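Keeping Smells Out of the Basement Workshop

My workshop sits right under the kitchen, so any smell I make down there turns up at supper. I've been at this a good long while now (my first bench went in back in 2000!), and these are the habits that have stuck.

Start with the floor drain. If the room smells like rotten eggs, the trap has probably dried out, and a quart or 2 of plain water down the drain will usually cure it. I do mine every March and again whenever I remember, and a spoonful of cooking oil on top slows down the evaporation nicely.

Next, go around with your nose before you buy anything. Shut the door overnight, walk in fresh in the morning, and sniff low, then high, then inside the cupboards. My friend Flurina Fuchs does this with a notepad and swears by it, and she once traced a sour smell to a sponge behind the paint shelf. 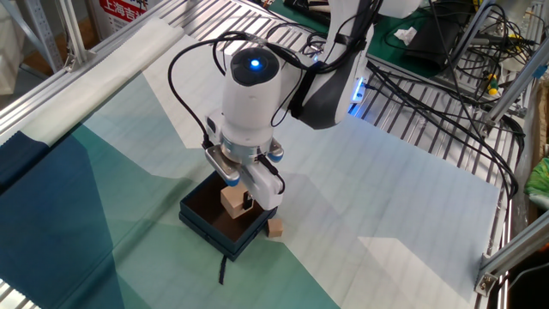

A wooden block held just above the rim of a dark teal box.

Oily rags are the one thing I get strict about. Lay them out flat outdoors, one layer thick and away from the house, until they are stiff and dry, and never leave them in a heap, as they can heat up by themselves and catch fire.

For a musty cabinet, empty it, wipe it down with a barely damp cloth and leave the doors open for a day or so. An open dish of baking soda helps with whatever lingers. I also try to keep the humidity under 50 percent, and a cheap gauge from the hardware store is plenty good for that.

Vinegar is fine for wiping shelves, but please don't ever mix it with bleach!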